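How to Check a News Site Before You Forward Its Story to Your Whole Family

Posted 4 January 2021

You have a link. It confirms everything you have ever suspected. Before you send it to 14 relatives, give it a few minutes of suspicion, the same amount you would give a stranger selling watches.

I'll use a site called the Rondia Ledger as the running case, partly because it lands in my inbox more often than my electric bill.

Step 1. Read the About page

Look for an owner, an address and an editor. The Ledger's page runs 325 words and uses "fearless" twice before it gets to who pays for it, a company named Traneck Media. Write the owner's name down. If there is no owner, write that down too.

Step 2. Look up the owner

Search the company name by itself, then with the word "funding" after it. Traneck also runs the Brirna Observer, which leans hard the other way. Outrage sells in both aisles. Owning two papers is no crime, but it tells you to read both with one eyebrow up.

Step 3. Separate the news from the opinion

Open three stories from the front page and copy the first paragraph of each into a blank document. Strike out every word that tells you how to feel: "slammed," "radical," "so-called," "disgraceful." Now see if a fact is still standing. One Ledger story from July lost its entire opening this way, apart from the name of a bridge.
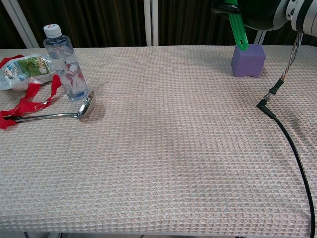 Can a site be biased and still get its facts right?

Plenty of them do. Bias often shows in which stories get picked and which get skipped, while the individual stories check out fine. Score the two things separately, or you'll end up throwing out good reporting because you dislike the headline writer.

Step 4. Chase one number to its source

Pick a single figure and follow the links. The Ledger reported that 2808 residents had signed a petition against the Vávra rezoning plan. Its link went to a column, which linked to another column, which linked back to the Ledger. If you end up where you started, treat the number as a rumor wearing a tie.

Step 5. Look for corrections

Search the site for "correction" and "updated." A paper with a few dull corrections a month is doing its job. A paper with none is either perfect or not looking — place your bets.

Step 6. Read the same story somewhere else

Choose an outlet you normally avoid. Note what each version leaves out, and check the dates while you're there, as old stories love to come back in new clothes.

If the link survives all this, send it. Your uncle will still reply with a different one, so keep your notes handy and go back to Step 1.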